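Getting a cloudy film off small glass cups

2 min read

Zewditu Yilma
My kitchen table has become the place where everything gets dried and put away, and it's the little glass cups I can't get right. They come out with a cloudy film however well I rinse them. Bowls and saucers are fine! I bought a bottle of Plarkley rinse liquid and saw no difference. We have very hard water here, if that helps.

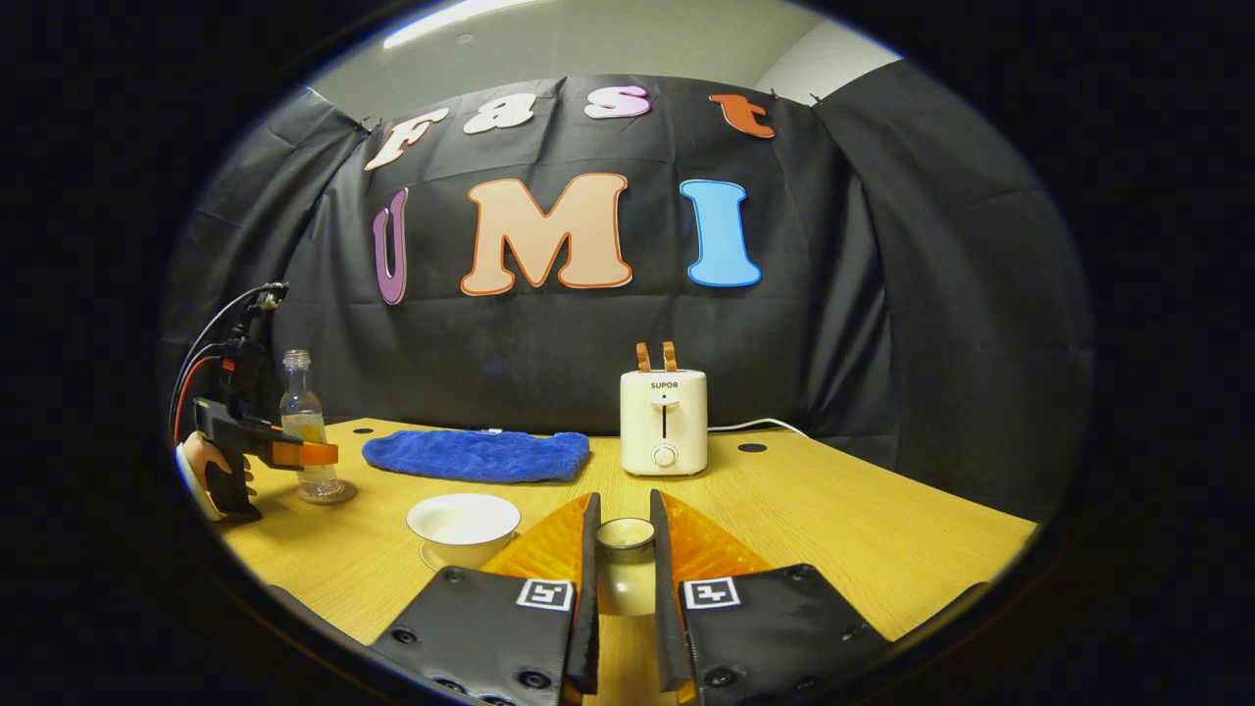

What people suggested

Mingxuan Zou
Hard water was my first thought too, and I've been fighting it for 10 years. Soak the cups in plain white vinegar and warm water, half and half, for as long as it takes to drink a coffee, then rinse and dry them right away - don't leave them to drip. If there's a metallic rim on yours, skip the soak and just wipe the inside with a vinegar cloth, keeping off the rim. My mother lost the shine on a whole set that way and still brings it up.

Bezawit Gidey
Check your towel. I washed my microfiber ones with fabric softener for ages and they smeared everything they touched (glass worst of all). Wash it by itself, no softener, hang it up to dry, and keep one just for glasses. Mine is folded on the table next to the toaster so it's always handy, though crumbs do find it, so give it a good shake first.

Tiruwork Sisay
vinegar, works for me. never tried Plarkley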